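Drundbridge Common Room: Furniture and Loose Items Check
Site: Handidthorpe
Form version 7, page 2

Table, stability. PASS, with reservations. The supplier (Nustano) says the top won't tip if someone leans on the curved side. I leaned on it and it didn't. I am 100 per cent sure a teenager will lean harder. Recheck in April.

Table, edges and finish. PASS. No chips found by hand. The brochure calls the finish "scratch proof", which I'll believe after a winter of coffee mugs.

Pedestal bases. PASS. Bolts checked and nipped up. One took a half turn, so whoever signed off the last check either didn't own a spanner or didn't bend down.

Vase of flowers. COMMENT. Small vase, fairly tall bunch. Kept toward the back, fine. Last form says "secured". Secured with what? Please strike that word or buy some museum putty.

Picture. FAIL. It is meant to be on the wall and it's lying on the table. The adhesive strips from Skoryk are rated for the weight on paper. I want a proper screw and hook before it goes back up.

Cup. COMMENT. Used for pens some weeks and drinks others. Pick one.

Magazines. PASS. One on the table is acceptable. The pile of 11 I took off the windowsill was not.

Chair. PASS. Legs sound, upholstery okay. Push it in when you leave.

Floor. COMMENT. Polished, and described to me as non-slip. No test certificate sighted, so I've left the slip rating blank. There is also a cable on the floor, trip hazard, to be moved or covered.

Overall: usable. Picture and cable to be sorted before the next check. 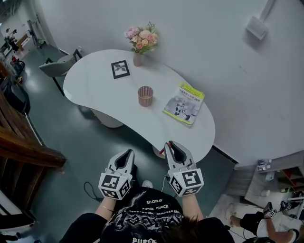
Item 5: picture lying flat on the table, left of the vase.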